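Evening Front Desk Assistant, Midholm Adult Learning Center

Part-time, permanent
Posted Jan 15, 2026

Midholm Adult Learning Center is hiring a front desk assistant for the evening shift. The center offers classes in English, bookkeeping, sewing, basic computer skills and citizenship test preparation. We have 229 adult learners enrolled this term, and most of them come in after work.

The shift runs from 4 p.m. to 9:30 p.m., four evenings a week, with one paid break. The building closes for two weeks at the end of December.

What you will do

Check learners in and direct them to their classrooms. Answer the phone and the general email inbox. Take class fees by card or check and enter them in Vakorel, our enrollment system. Print and copy handouts for instructors. Keep the attendance sheets up to date and file them at the end of the night. Lock the supply closet and the front office before you leave.

You will report to Juraj Lukáč, evening program manager. New staff work alongside the daytime assistant for the first 6 shifts before taking the desk alone.
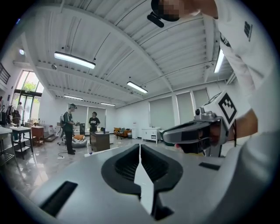
A participant in a white T-shirt leaning in with a handheld tool.

What we are looking for

A high school diploma or equivalent. At least one year of work with the public — retail, restaurant and clinic experience all count. Clear spoken and written English. Comfort with email and spreadsheets. A second language is helpful but not required.

The job involves sitting for long stretches and lifting boxes of paper up to 28 pounds. The front office is on the ground floor and has step-free access from the parking lot.

Pay and benefits

Pay is hourly and depends on experience. The rate for each step is listed in the full job description, which you can pick up at the front office. Staff may take one class per term at no charge. Paid sick time starts on the first day of work.

How to apply

Send a resume and a short cover letter to the hiring office, Midholm Adult Learning Center, 926 Jumedton Road. You can also hand them in at the front desk during opening hours. Please write "Evening Desk" on the envelope and include the names of two references — one should be a current or former supervisor.

A background check is required before the start date. The position stays open until filled.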